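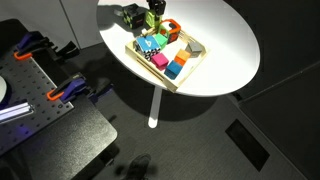

4. Dial Legibility and the Sub-Register Layout

4.1 Background

The second group of watches in our survey consists of mechanical chronographs with two or three sub-registers. Leemans argued that the move from three registers to two was mainly a matter of cost, as the simpler movements needed fewer parts and less time at the bench. Our reading of the Trindade catalogs gives a mixed picture. The two-register models were cheaper in most years, but the workshop kept selling them after it had a three-register movement of its own, and at nearly the same price.

Buyers' letters kept in the Winumstead archive suggest another motive. Many of the writers complained that they could not read the minute counter at a glance. One asked for "a face with less on it." We went through 200 of these letters and sorted them by the main complaint. Legibility came first, followed by stiff pushers and straps that wore out early. Letters that named no fault were set aside.

4.2 Reading Test

To check whether the complaint holds up, we ran a short reading test with 30 adults. None of them owned a chronograph. Each person was shown a dial for a fixed time and then asked for the elapsed minutes. The dials were printed at actual size from scans of the originals, with the hands set in positions chosen in advance by Hoekstra. All sessions took place under the same ceiling lights. 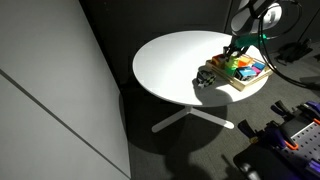

Readings were scored as correct if they fell within one minute of the true value. Two-register dials did better than three-register dials, although the gap was smaller than the letters had led us to expect. Most of the errors on three-register dials came from mixing up the minute and hour counters. This was most common where both were the same size and carried the same style of numerals, as on the early Nalach models. Where the maker had given the minute counter a contrasting ring, the error nearly went away.

Figure 6. Share of correct readings by dial layout and by color of the minute counter. Bars show the mean for each group.

Dial color had little effect by itself. Black dials with pale hands and silver dials with blued hands scored about the same. Polished hands on silver dials were the one clear exception -- several people said they could not find the minute hand at all.

4.3 Limits

The printed dials had no crystal, so glare was left out of the test. A domed crystal over a dark dial can hide part of a sub-register, and the Femau repair ledgers, which list 1,670 jobs, mention owners asking for a flatter replacement. We could not tell how many of those requests had to do with reading the dial and how many with fit under a cuff. The ledgers also stop short of the years when Trindade changed its supplier of hands. A follow-up with cased watches, planned for January, will cover both points.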